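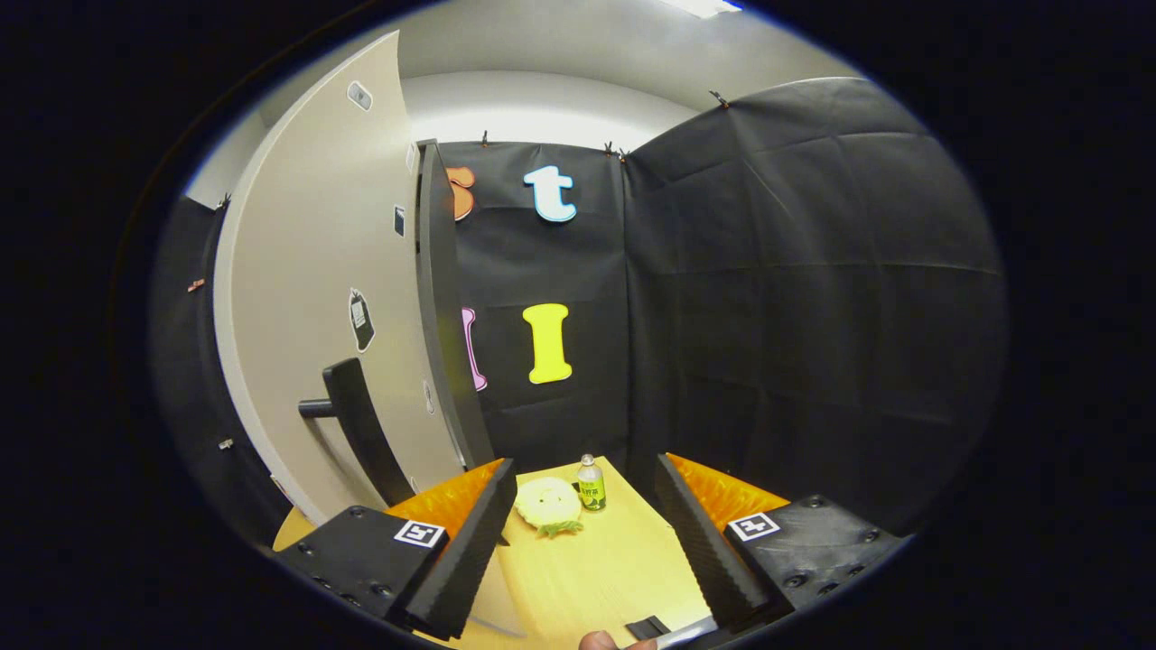

Tulturlow have a new EP out, and I've had it on repeat since Friday night, which my neighbours can confirm. It's called Lüthi, it's got four songs on it and it went up on the band's own page with no fuss at all, just a line from singer Emil Hollenstein saying "this is done now, have it". I love that. If you've only got time for one, go for the second song, Beige Door. It's a slow one about standing outside somebody's flat and not knocking, and it goes through everything on the door while he waits: the black handle, the little stickers dotted all over the pale paint, the noise of a telly on the other side. Sounds like nothing much on paper, I know, but when the drums finally come in (you have to wait ages!) I had actual goosebumps.

The other three are quicker and a fair bit louder. Lorenz Brunner has swapped his old acoustic for something with a lot more bite, and Maribeth Pascual sings lead on the closer, Vulter, her first time out front with this lot. More of that please. I'm less sold on the opener. It's fine, but it's the sort of thing they were already doing on the last record, and the chorus comes round once too often for me.

It was all recorded in May with Irfan Rizvi, who also did the Surnberg single that I went on and on about on here, so apologies if you're sick of his name. He's left plenty of rough edges in. There's a count-in on track three that somebody fluffs, and then they just carry on and play the song anyway – brilliant.

If you'd like a proper copy there's a vinyl run of 1,000, with a sleeve drawn by Severin Kaufmann, and they're £19 each. The download is £7. I dithered for a whole evening and then bought the vinyl, even though my record player is in bits on the kitchen floor and has been for ages.

There's a run of shows to go with it too, seven of them, starting in Surnberg. Full dates are on the band's page. Emil says they'll play all of the EP every night plus "whatever old ones we can still remember", so I'm going to be at the front shouting for the early stuff. Come and find me if you're going, and bring earplugs, because last time my ears rang right through to the next teatime.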